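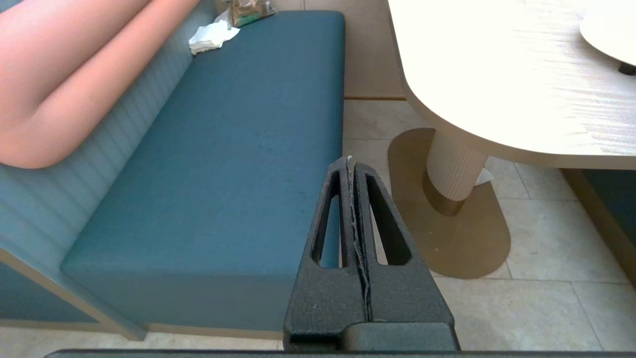

18 December 2023

**Booth seating, cleaning and inspection. Hondgate break area.**

Bench cushion is teal upholstery, one long piece. A few spots on the top surface are slightly darker than the rest. Cause unknown. Treat as soiling first and as wear only if cleaning changes nothing.

Litter before any wiping: crumpled white tissue at the far end of the seat, against the backrest, and a small package with a brownish wrapper and green label behind it. Both to come off by hand. The vacuum takes tissue badly and leaves lint in the nozzle brush.

Order of work:

1. Dry vacuum, soft brush. Ribbed backrest along the channels, top to bottom, then seat, then lower base.
2. Test patch with the Karard upholstery cleaner, diluted 3 to 100 in cold water. Back edge of the seat, white cloth, wait 9 minutes, check cloth for teal.
3. If no color transfer, treat the dark spots from the outside in. Blot only.
4. Bolster (salmon pink) with a barely damp cloth. Smooth surface, so no brush.
5. Beige wooden strip at floor level: dry cloth. Standing water there was the problem at Brenditz in August, where the finish lifted at the joints.

Tabletop is cream with a faint grain. Wipe with the grain, neutral cleaner, dry straight away. Include the underside of the rounded edge, which was missed on the last round.

Tolera Teshome has the spare cloths and the key to the supply cabinet. Dilution bottle must be relabeled; the old label still gives the ratio for the Jasińska product.

Open points:

- Fabric code for the seat not found. Check for a tag at the cushion seam.
- Does the backrest panel come off? No fasteners located so far.
- Allow 6 hours drying before the booth goes back into use. Confirm against the Karard sheet.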